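# Retainer or hourly for a small agency? (client wants to change)

**pelikan_studio**

Hello all. I have a small agency, we are 5 persons, mostly content and email marketing for web shops. Our biggest client is Vosholm, they sell clothes online. For two years we have worked on a fixed monthly retainer and I was happy with it. Now their new marketing manager asks us to change to hourly billing "for more transparency."

I looked in our time records. In December we used 200 hours for them, and this was the season, so it is normal. In the quiet months it is much less, and those months are where we earn something. If we go hourly I lose the quiet months and I still must keep the people for the busy ones.

They also want a report of hours every week. I do not say they are wrong to ask. I only want to know how others handled it before I answer them. Their newest product page is the kind of work we do, text and layout are from us:
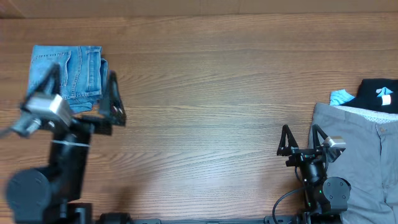 Can I keep the retainer and still give the client a report of hours?

Many agencies do this: the fee stays fixed, and the report shows where the time went, but the invoice does not follow it.

At least, this is what I read in older threads here. My fear is that when they see a month with few hours they will ask for money back. Did somebody have this in practice?

---

**northquay**

Yes, and your fear is correct. We sent hours reports on a fixed fee and in the first slow month the client asked for a credit. We gave it. That was the mistake, from then on it was hourly in one direction only. They got credits for slow months and we got nothing for the heavy ones.

If you send reports, write in the contract that unused hours do not roll over and are not refunded. Get it signed before the first report goes out.

---

**tallgrass_media**

I disagree with northquay a little. No rollover at all feels unfair from the client side, and a new manager will notice it first. We allow rollover for one month, then the hours expire. Clients rarely use them, but they stop arguing.

Also I would not send hours every week. Monthly is enough. Weekly reports invite weekly discussions, and somebody on your side has to sit in them.

---

**pelikan_studio**

Thank you both. One month of rollover sounds possible for me. But in their business one month can be dangerous. If they save hours from November and use them all in December, I have not enough people.

For the landing page we first had a close-up in the header and they made us change it three times. In the records it is all under "revisions," and I think this is the part the manager really wants to see.
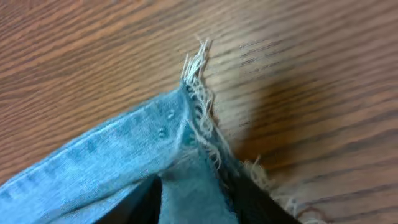

*Light wash denim, close-up*

Is it better to separate revisions from the rest in the contract?

---

**northquay**

Separate them. Two rounds included, the rest quoted. This will help you more than any rollover rule.

---

**ledgerline**

I will be the unpopular one. Go hourly. I moved my whole shop to hourly and I sleep better. The client changes the header three times, fine, they pay three times. With a retainer you were paying for it yourself.

The problem in the first post is that one client is too big for a company of this size. Billing model does not repair this. We had the same with Msimang, they were more than half of our income, and when they took the work in-house the contract type made no difference.

---

**tallgrass_media**

@ledgerline that works if your clients are steady. A clothing shop is not steady. With hourly, who pays the salaries in February?

---

**ledgerline**

The rate pays it. If your hourly rate does not cover February, it is too low. I don't know what pelikan charges, but most people coming from a retainer take the old fee, divide by the hours, and call this the rate. Then they wonder.

---

**pelikan_studio**

I must admit I did exactly this division yesterday evening. So I will do it again with the quiet months counted in.

You are also right about the size of the client. We have Hostbridge as second client but it is small, only a newsletter and some blog posts.

---

**mapleoffset**

Question for the tracking people: what do you use? We tried Grenex and the team hated it, everybody filled in the week on the last afternoon from memory. If you will bill from such numbers, better to be careful. I would not want to defend mine.

---

**northquay**

A shared spreadsheet. Any tool is bad if it is filled in from memory. We ask for it at lunch and at the end of the day, and after a few weeks people do it.

---

**pelikan_studio**

Update, March 7, 2022. We had the call with Vosholm. I offered a base fee for a fixed number of hours, a higher hourly rate above it, one month of rollover but not into the season, and two revision rounds per page. Reports are monthly. The manager did not like the season rule. She wanted to remove it and I said then the base fee must go up, by $589 per month. She will take it to her director.

She also asked if the product page from my first post counts as one page or as several, since it has many pictures and each has its own text. I had no good answer. For example this section:
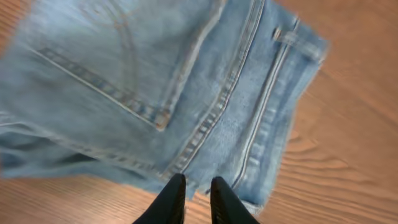

*Back pocket with double stitching*

I would count it inside the page. How do you write it in your contracts?

---

**tallgrass_media**

One URL is one page. Put a limit on the words also, or you will get a very long URL.

---

**ledgerline**

Hourly has no such question, I only mention it.

---

**northquay**

URL plus word limit, same as tallgrass. And good that you named a price for the season rule. Don't lower it if the director comes back with half, give fewer base hours for the smaller fee.

---

**pelikan_studio**

I will write it so. The draft goes to them this week, and I will post the clause when it is accepted, in case somebody can use it.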